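Clurnness Community Kitchen – progress report, second period
To: Salamatu Akolgo, Ovedar Small Grants
From: Henryk Pawłowska
9/20/18

Sorry this is short, we're in the middle of the fall intake. Full receipts went by separate email.

Where we are

Cooking classes running again after the summer gap. Two groups, one daytime and one evening. Daytime is mostly retired people and a few parents with small kids, evening is people coming off shift. Evening group filled first, which we did not expect. Waiting list for that one, and we would like to talk to you about it before the next payment (see end).

Meals served at the shared table since the last report: 437. That counts plates handed out and not people, so anyone who had seconds is in there twice. Last report counted people. I know this makes them hard to compare. Going forward we will stick with plates, easier for whoever is on the door.

Spending

Stove repair done and paid. Came in under the quote – the part was the cheap one after all. Asked to move what's left over to the produce line, please confirm in writing because our bookkeeper wants it on paper.

Produce costs up. Tomatoes and peppers were bad all summer and we bought from the Czarnecka stall more than planned. Onions, rice and beans all on budget. Oil over.

Fridge: still the old one. Supplier gave us a delivery date and then moved it. Then moved it again. We have not paid the balance and wont until it is on the floor and running.

What didn't go well

The recipe booklet is late. Text is done for the most part, translations are not. Polish version needs a second reader. We have roughly half the recipes tested at family size, the others were written for big pots and the salt comes out wrong when you divide them down.

Bus stop outside moved down to Faltlow Street in the roadworks. Attendance dropped in the daytime group for a few weeks and then came most of the way back. Nothing we can do there except we put the new stop on the flyer.

Knife skills session was canceled once, instructor sick. Rescheduled, went fine, people asked for another.

Tableware

Replaced the chipped plates under the small equipment line. We went for plain ones with a raised rim, soup stays where its put and the kids manage them better. Mixed colors, whatever the shop had. Bowls still to buy.
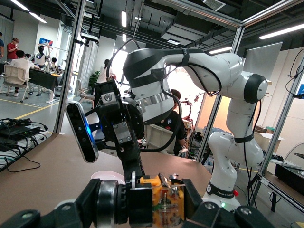
Pink plate on the brown tabletop, with the white FRANKA arm over the table.

Next period

Finish booklet, print a small run first and fix mistakes before the big one.
Fridge in, old one hauled away.
4 more evening sessions if you agree to the change below.
Food safety certificates for the new helpers – test date is booked, need the fees aproved.
Holiday meal, menu not settled.

Request

We would like to shift money from the daytime group to open a second evening group. No new funds needed this year. If it works we would ask for the full cost from March. Need a yes or no before the flyers go to print.

Call me if anything is unclear, mornings are best.

Henryk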